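Chapter 7
Loss of Grip: Faults in Parallel-Linkage End Effectors

Learning goals: after this chapter the reader should be able to separate a slip fault from a crush fault, read a jaw-force log, and set a safe hold limit for soft goods.

In December a packing cell at the Flavumeo plant dropped 76 pieces of fruit during one shift. The controller raised no alarm. Motor current stayed within limits, and the jaw encoders reported a closed grip on every cycle. Elba Tapia, the engineer on duty, stopped the line by hand after fruit rolled under the light curtain and tripped it twice. The log held 3,284 pick cycles, all marked complete.
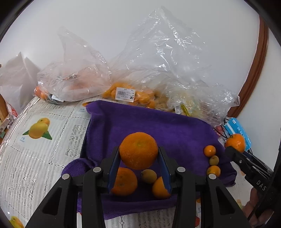

A closed grip and a secure grip are separate conditions, and the Flavumeo controller tested only for the first. Force in a two-jaw tool passes through the linkage to the pads, and the pads press on a small part of the surface. On a large round citrus fruit held between a left and a right jaw, the rind is dimpled and slightly glossy, and the slanted pads leave most of it free. If friction at the pads falls, the fruit can rotate or slide while the encoder reading changes very little. Pivot wear has a similar effect: play in the joints lets one jaw lag the other, and the load shifts off center.

Sena Amoah's review traced the drops to worn pivots on one Skutent tool. The service interval had been set at 500 hours, with no check for play between services. Section 7.1 derives the contact force for a symmetrical linkage. Section 7.2 adds joint play of up to 20 percent of pad travel and shows how the hold limit must be reduced.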